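Interior Walls & Ceilings > Skim coat over painted paneling: primer or no primer?

konasbridge_dan
Sun 3 May

1970s den, 444 sq ft of wall, vertical V-groove paneling, real veneer over a thin backer. Two coats of old semi-gloss, tested negative for lead. Plan is to fill the grooves with setting compound, mesh tape the sheet joints, then skim the whole thing flat. No demo, because the window casings and built-in shelves are set to the current wall depth and I don't want to rework them.

Question is the bond. Do I need a bonding primer under the first fill, or is a scuff with 80 grit enough?

Panels are nailed to studs at 16 in. A few spots flex when pushed.

mudandtape91
Re: Skim coat over painted paneling

Fix the flex first. Compound doesn't tolerate movement and no primer changes that. Screw every stud at 8 in spacing, heads just below the surface, then push on it again. If it still moves between studs, the panel is too thin to skim and you should be hanging 1/4 in drywall over it.

On primer: yes. Scuff, wipe down, bonding primer, then fill.

Osaze Ekpo
Re: Skim coat over painted paneling

Partly disagree. On a sound, well-sanded semi-gloss I have had setting compound hold for years with no primer under it. The failures I've been called to look at were over wax or furniture polish. Paneling in a den has often been polished at some point before it was painted. Wash with a degreaser, rinse, let it dry overnight, then sand. If the wash water comes up yellow, do it again.

Agree on the screws.

Also check the gap behind the shelves before you commit to a thickness. Built-ins from that period are often scribed tight to the paneling. With 3/16 in of build you can lose the reveal at the side panels. Take everything off the shelves and run a straightedge across to the wall on both sides. 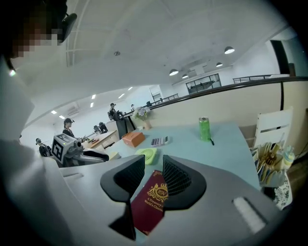 Order of work, as I would do it:

1. Degrease, rinse, dry.
2. Screw off to studs.
3. Sand with 80 grit, vacuum the grooves.
4. First groove fill with 90-minute compound, struck flush.
5. Second groove fill after shrinkage.
6. Tape sheet joints only. Taping each groove is wasted effort.
7. Two skim coats, thinned all-purpose, 12 in knife or wider.
8. Sand, prime, paint.

pillar_and_post
Re: Skim coat over painted paneling

Step 6 is where I part ways. I didn't tape the grooves in my hallway and had hairlines at 3 of them by the second winter. Unconditioned crawl space below, so a worse case than most. If the house sees large humidity swings, cover the whole wall with wide fiberglass fabric and embed it in the first skim. More material, much less risk.

Osaze Ekpo
Re: Skim coat over painted paneling

Were the panels screwed off or only nailed?

pillar_and_post
Re: Skim coat over painted paneling

Nailed and glued. Glue was spotty when I opened a section up later.

Osaze Ekpo
Re: Skim coat over painted paneling

Then I would put the cracks down to movement at the panel. Fabric won't hurt, though, and over a crawl space I would probably use it too.

mudandtape91
Re: Skim coat over painted paneling

Still priming. A gallon of bonding primer is cheap next to doing the wall twice. Degreasing is a good point and I should have listed it.

konasbridge_dan
Re: Skim coat over painted paneling

Thanks. Washed one panel as a test and the first bucket came up yellow. Second was clear. Screws are going in this week.

Side panels of the built-in leave 1/4 in at the left and a bit under 3/16 in at the right, so I'll feather the right side down toward the shelf. House is on a slab. I'll prime, and use fabric on the exterior wall only.

Is there any reason not to run the ceiling at the same time? It's drywall with light texture.

mudandtape91
Re: Skim coat over painted paneling

Do the ceiling first. Scrape, skim, sand, prime, then start on the walls. Otherwise you will be patching knife marks along the top edge.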